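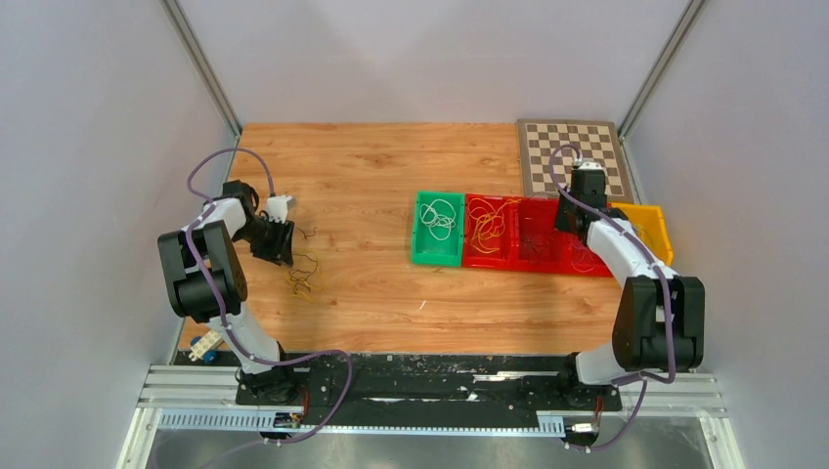 A chessboard stands at the far-right corner of a wooden tabletop.

Club chess finds its feet again in Clellow

By Manon Cloutier
Last updated: Wednesday, 4:10 p.m.

Yvette Lavoie learned chess from a library book when she was 11 and did not play a real opponent until she was 19. She now runs the Clellow Chess Club, which meets above the hardware store on Turcotte Street and has 217 names on its mailing list.

"Most of those people don't come every week," she said. "Some of them I've met once. But they open the emails, and when there's a tournament they turn up."

The club had nearly folded when Lavoie took over. Rent had gone up and the previous organizer had moved to the coast. She cut the club back to one evening, sold the old demonstration board and started charging $5 at the door.

"People told me nobody would pay. They paid. They wanted coffee and they wanted the heat on."

We spoke before the doors opened, while she was setting out clocks. She does not like to talk about her own rating and changed the subject when I asked. She would sooner talk about endgames, which she teaches to beginners in their first month.

"Kids come in knowing eight moves of some opening they saw online," she said. "Then they get to a king and two pawns and they have no idea. So we start there. Three pieces on the board, sit and think."

Her strongest junior at the moment is Carter Simard, who is 14 and came second in his section at the Prillano Open in December. He said he had lost his last game there by rushing.

"I had 20 minutes left and I moved in two seconds," he said. "Yvette made me go over it about four times."

The club's budget is small. Last year it took in $3164 and spent $2000 of that on rent. The remainder went to clocks, a travel fund for juniors and a new set of boards after mould got into the storage cupboard.

Lavoie's next job is finding a second teacher. Chak-lun Chu, who has led the adult group for six years, is cutting back his hours in the new year.

"Chak-lun can explain a rook ending to anybody," she said. "I can do it, but I get impatient. I'll admit that."

Asked whether she still plays for herself, she said she has a correspondence game going with Gerrit Baert, a former member who moved to Belgium. They send each other a move by postcard. It is her turn, and she has had his card on the fridge for nine days.

"I'm worse," she said. "I think I can still draw it."

We use cookies to improve your visit. By continuing to browse, you accept our cookie policy.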